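Gornport 2.7 is out for Android and iPhone

The new version of Gornport went live in both app stores on July 22, 2025. If you have automatic updates turned on, you probably have it already. To check, open Settings, tap the version line at the bottom and look for build 1058. If the number is lower, update from the store page as usual. Your saved places and trips carry over.

Gornport is still free for personal use, and you can keep using it without an account if you only want to save places on one phone. An account is needed for shared lists and for backup.

What changed in shared lists

Shared lists were the most requested item in the spring survey, and most of the work in this release went there. Until now a list had one owner and everyone else could only look at it. You can now give any person on the list one of two roles, viewer or editor. Editors can add places, change notes and reorder the list. Only the owner can delete the whole list or remove people from it.

A list can have up to 27 people. If you invite more than that, the extra invitations stay pending until somebody leaves.

Invitations no longer expire after a day. They now stay open for 14 days, and you can cancel one at any time from the People tab. Abhishek Shukla rewrote the invitation code and asks that anyone who still gets the "link not valid" message send the link itself, along with the phone model.

Notes and photos

Each place can now hold a longer note. The old limit cut people off in the middle of directions, which was a common complaint from users who keep rental cabins and guest rooms on their lists. Photos attached to a place are now stored at two sizes, a small one for the list and a full one that loads when you tap it. Lists with a lot of photos should open faster on a slow connection.

You can also set a cover picture for a list. Open the list, tap the three dots and choose Cover. Any picture on your phone will work, and there is a small set of built-in interiors and street views if you don't want to use your own. Wide pictures look best, as the cover is cropped to a strip when you scroll down.
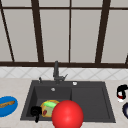
Offline maps

Offline maps have moved out of the beta menu. To save an area, zoom until it fills the screen, press and hold, then choose Keep Offline. The app shows the download size before it starts. Saved areas are refreshed when the phone is on Wi-Fi and charging, or you can refresh them by hand from the Storage page.

Two new regions were added in this release, Kovden and Rarkavdale. Walking paths in Rarkavdale are complete, but the bus stops there are still being checked and some may be missing. Alois Zwahlen is handling map corrections for both regions. Use Report a Problem on the map itself and your report goes straight to him with the location filled in.

Bajpai import

If you keep your places in Bajpai, you can now bring them over. Export your data from Bajpai as a single file, save it to the phone, then open Gornport and go to Settings, Import. Names, addresses and notes are imported. Star ratings are not, and neither are colors. Large files can take a few minutes and the screen has to stay on while they load. We plan to remove that restriction in the next version.

Duplicates are skipped when both the name and the address match. If only one of them matches, both entries are kept and marked with a small gray dot so you can sort them out later.

Fixes

The app no longer closes when you rotate the phone during a search.
Notifications for list changes are grouped, so ten edits in a row give you one alert.
The widget on Android shows the right list after a restart.
Distances switch between miles and kilometers without having to reopen the app.
Dark mode now applies to the sign-in page.

Known problems

On some older tablets the Cover screen opens sideways. Turning the tablet twice puts it right. Search inside a shared list does not look at notes yet, only names and addresses. A fix for the tablet problem is in testing.

Questions about this release can be sent through Help, Contact Us in the app. Please include your build number.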